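Hochschulrecht und Hochschulpolitik, Sitzung 5
Wissenschaftsfreiheit und Berufungsverfahren: Wer entscheidet eigentlich?

Handout zur Vorlesung am Mittwoch, bitte vor der Übung lesen

1. Ausgangspunkt

Art. 5 Abs. 3 GG schützt Wissenschaft, Forschung und Lehre. Das steht in jeder Festrede, und meistens endet die Festrede dort auch. Für die Praxis ist damit wenig gesagt. Wer auf eine Professur berufen wird, entscheidet sich in einem Verfahren mit vielen Beteiligten: Kommission, Fachbereichsrat, auswärtige Gutachten, Hochschulleitung, je nach Land auch das Ministerium. An jeder Stelle kann ein Name verschwinden. Begründungen gibt es dafür fast immer, überprüfbar sind sie selten.

Zu unterscheiden sind der Listenplatz, die Ruferteilung und die Ernennung. Erst die Ernennung begründet das Beamtenverhältnis. Der Ruf selbst wird überwiegend als Aufforderung verstanden, in Verhandlungen einzutreten. Wer nach dem Ruf die alte Stelle kündigt, trägt das Risiko also weitgehend selbst.

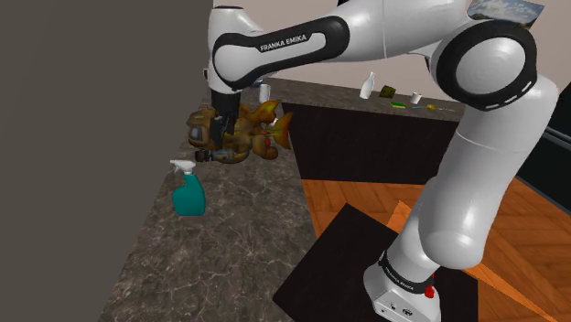
2. Der Übungsfall Bivov

Die Hochschule Bivov schreibt eine Professur aus. Auf die Ausschreibung gehen 40 Bewerbungen ein, 2 Personen kommen auf die Liste. Die Erstplatzierte erhält den Ruf, verhandelt und nimmt schriftlich an. Danach wird bekannt, dass sie sich öffentlich scharf gegen die Kooperation der Hochschule mit dem Unternehmen Ondero geäußert hat. Die Leitung zieht den Ruf zurück und beruft sich auf "veränderte strukturelle Prioritäten".

Fragen zur Vorbereitung:
Liegt eine Zusicherung im Sinne von § 38 VwVfG vor oder nur eine Absichtserklärung?
Welche Gründe darf die Leitung nach Annahme des Rufs überhaupt noch nachschieben?
Wer müsste darlegen, dass die Äußerungen den Ausschlag gaben?

Meine Zweifel vorab: Die Formel von den strukturellen Prioritäten passt auf jeden Fall und erklärt deshalb keinen. Andererseits ist der zeitliche Zusammenhang allein auch kein Beweis. In den Übungen wird an diesem Punkt gern zu schnell gerechnet, und zwar in beide Richtungen.

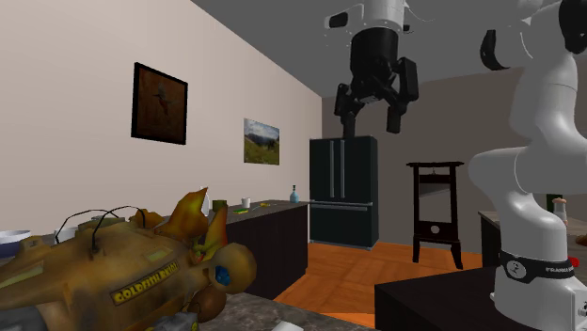

3. Drittmittel und das Argument der Unabhängigkeit

Im Fall finanziert Ondero eine Stiftungsprofessur, der Vertrag umfasst 16 Seiten, davon eine halbe zur Unabhängigkeit der Forschung. Solche Klauseln lesen sich gut. Ob sie etwas bewirken, hängt davon ab, wer ihre Verletzung feststellen darf und was danach passiert. Steht dazu nichts im Vertrag, würde ich der Klausel keinen großen Wert beimessen.

Achten Sie auf drei Stellen: Mitsprache des Geldgebers in der Kommission, Vorbehalte bei Veröffentlichungen, Regelungen zur vorzeitigen Beendigung. Die letzte wird meistens überlesen. Ein Geldgeber, der jederzeit aussteigen kann, braucht keinen Sitz in der Kommission.

Die Gegenposition (im Reader unter "Grisar") hält das für übertrieben und verweist darauf, dass auch staatliche Grundmittel an Zielvereinbarungen hängen. Der Einwand trifft etwas. Er führt aber eher dazu, auch bei den Zielvereinbarungen genauer hinzusehen.

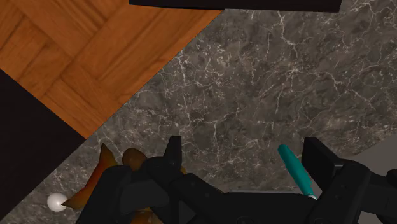
Zum Rechtsschutz nur knapp, ausführlich in der nächsten Sitzung. Unterlegene Bewerberinnen und Bewerber können die Einhaltung des Bewerbungsverfahrensanspruchs aus Art. 33 Abs. 2 GG überprüfen lassen, in der Regel im Eilverfahren. Die fachliche Einschätzung der Kommission prüfen die Gerichte nur eingeschränkt. Bei Verfahrensfehlern sind sie strenger: Befangenheit, lückenhafte Dokumentation, fehlende Begründung. Wer sich auf die Wissenschaftsfreiheit beruft, gewinnt daher, wenn überhaupt, oft über das Protokoll.

4. Aufgabe

Schreiben Sie eine Stellungnahme zum Fall Bivov, höchstens 800 Wörter. Vertreten Sie entweder die Hochschule oder die Bewerberin. Verweise auf "die herrschende Meinung" ohne Fundstelle streiche ich. Der Text "Paulík" im Reader ist Pflichtlektüre, auch wenn mich seine These vom selbstregulierenden Berufungswesen nicht überzeugt. Abgabe in der Übung, auf Papier.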